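## Removing limescale from a toilet bowl

Applies to hard-water areas. Allow 70 minutes, most of it waiting.

1. Open the window and put on rubber gloves.
2. Turn off the water at the isolating valve and flush once.
3. Push the remaining water round the bend with the brush.
4. Lay paper soaked in citric acid solution over the deposit. Never mix acid with bleach.
5. Leave for an hour, lift the paper out and scrub.
6. Turn the water back on and flush twice.
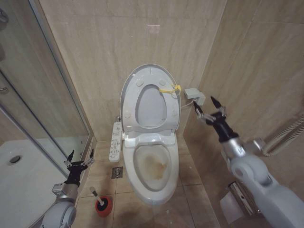 Iron in the supply colours scale, and plain limescale is paler. A brownish-orange stain low in the bowl, near the water line, may need a second treatment. Keep the seat and lid fully raised while working; a yellow tie round the edge of the seat is enough. Do not use wire wool on the glaze.

Revised 7 April 2022, I. Parri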